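3.2 Surface condition and domestic use

The survey covered worktops in 50 households, split between the Grikilis and Estari housing areas. Both were built in the same period and by the same contractor, but the kitchens have since been refitted at the owners' expense, so the present stock of surfaces is mixed. Natural stone, engineered stone, sealed timber and laminate were all found. Households were visited once in winter and once in late summer, and the same form was filled in on both visits. The winter visits were completed in January.

Stone surfaces were the hardest to grade by eye. Etching from vinegar, fruit juice and limescale remover shows as a dull patch on a polished slab, but where the stone has strong natural figure the patch can be lost in the pattern. Fig. 4 gives an idea of the range of tone that may occur over a short distance in one piece. For this reason the visual score was not used alone for stone. A gloss reading was taken at three points: beside the sink, beside the hob, and at a reference point which the householder said was seldom used.

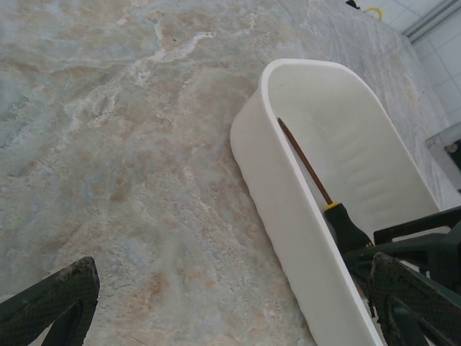 Fig. 4. Veined marble worktop with white plastic tray and screwdriver.

Gloss at the reference point was treated as the starting value for each slab. Loss of gloss was then expressed as a share of that value, which avoids comparing stones of different origin directly. The method has an obvious weakness. If the reference point has itself been worn or repolished, the loss is understated. Householders were asked about repolishing, but several had bought the property with the kitchen in place and could not answer. These cases are kept in the tables and marked.

Beside the sink, losses on marble were larger than on granite in both areas. Beside the hob the two materials could not be told apart. Seppälä's earlier work on rented flats found a stronger effect near the hob, but her sample was cleaned by a contractor with an alkaline degreaser, while most of our respondents used washing-up liquid and water. The difference in cleaning practice seems enough to account for the gap, though we did not test this.

Sealing history was recorded in months since last treatment. Answers bunched at 24, and we take this as a sign of rounding by respondents. The variable was therefore reduced to two classes, recent and not recent, before it was entered in the model. With this change the effect of sealing on gloss loss was small and in the expected direction. Its effect on staining was clearer: oil and coffee marks were scored lower on recently sealed slabs in all room types, including utility rooms.

Storage habits were noted because items left standing on a worktop protect the area under them and may trap moisture at their edges. Plastic trays and bins were common, especially in homes with small children, and often held tools or post as well as kitchen goods. Ring marks and edge marks were scored together. We would now keep them apart.
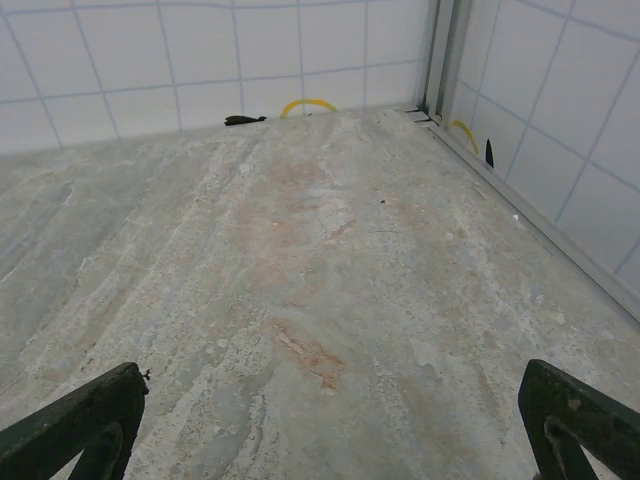 Kiiskinen, August 29, 2023

The following note was added after the second round of visits. Readings from the Ukano gloss meter were checked against the black glass standard at the start and end of each day. On one day the closing check fell outside the permitted range, and the readings from that day were repeated with a second instrument. The repeat values are the ones given in Table 5. No correction has been applied to the winter data, for which all checks were within range.

Scoring of stains was done independently by Krystyna Wieczorek and Sirkka Seppälä. Where the two scores differed by one grade the lower was used, and where they differed by more the slab was scored again from the written form. Agreement was better for timber and laminate than for stone, and poorest for pale marble.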